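Chapter 3: Learning From Too Few Tries

When I started at Stoncombe I thought more demonstrations would fix everything. We recorded 400 of them for one two-armed table job, and I was terribly proud – until I trained on just 38, picked for variety, and got nearly the same score! 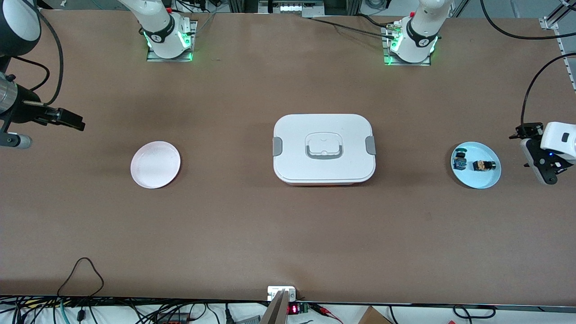 Page 34

The table layout I keep coming back to has a closed lunch box between a pink plate and a light blue one, with two small items on the blue. Simple stuff, but choosing which arm goes first is a proper puzzle, and we'll spend the next 20 pages on it.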